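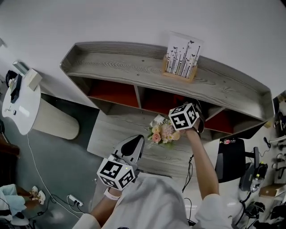

Saturday setup, hand-held pair, marker cubes on, bouquet waiting on the desk.

I look after the gripper cell at Restura, and this page is mostly so I remember how I left it. The cell is a gray desk, a shelf with red-orange cubbies, and two hand-held grippers with a white marker cube on each (I love those cubes, they make tracking so much easier to fix when it drifts!).

My routine goes like this: wipe every cube face with a dry cloth, check the corners for scuffs, snug the mount screws, then open and close each jaw 16 times and listen. A gritty sound means the slide wants cleaning. I do a full strip-down every 1,000 grasps, and we're past 3,898 on the older one, so I'm behind again.

The fake flowers are my favorite test piece - roses squash, so a jaw that closes too hard shows up fast. Still on my list: tidy the cable hanging off the front of the desk, and reprint 2 cube faces before the Lemthorpe visit.

Page updated 10/05/2025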